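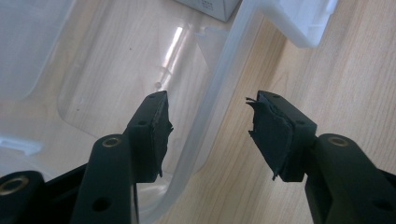 Ticket 811
Opened 22 September 2025
Site: Clukow store, returns table
Status: open

Reported problem: the stock system lists the earwax cleaner as "ear drops, bottle" and won't take it as a boxed item. Every time somebody books one in, it lands on the wrong shelf list.

First reply from Plendon support was to clear the cache and try again. Did that. Same result. I didn't expect anything else, as the wrong words are in the item record and not in my browser.

Second reply asked whether we were sure it was the same product. The box says 医用耵聍清洗器 in big black characters, medical earwax cleaner. I don't know how much surer they need me to be. 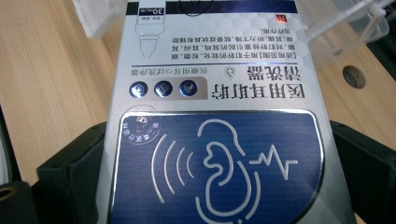 The paragraph under 【适用范围】 says it's for softening and loosening earwax, and it goes on to ringing, itching, ear pain and dizziness where wax is the cause. I typed the product name into the search field exactly as printed and got no match. Typed "ear" and got 553 results, none of them this one.

Third reply said the Warthorpe store has no trouble with it. I called Warthorpe. They have no trouble with it because they don't stock it.

Tried since then:
- New item record made by hand. Saved fine, gone after the overnight sync.
- Old record renamed. Name went back to "ear drops, bottle" within 30 minutes.
- Category changed from Liquids to Devices. This one has held so far, but so did the August fix for the first few days, so I'm not calling it fixed.

Support now says the Rugemalira update will take care of it. I've heard that about 3 other tickets and would like to know which line in the update notes covers item names. I read them and couldn't find one.

Please leave this open. Last time it was closed as "resolved by user" and I hadn't resolved anything. Until the name sticks we're writing the shelf number on a paper slip and keeping the slips by the register.

Plendon Support Desk | Contact us | © 2025 Plendon | Back to top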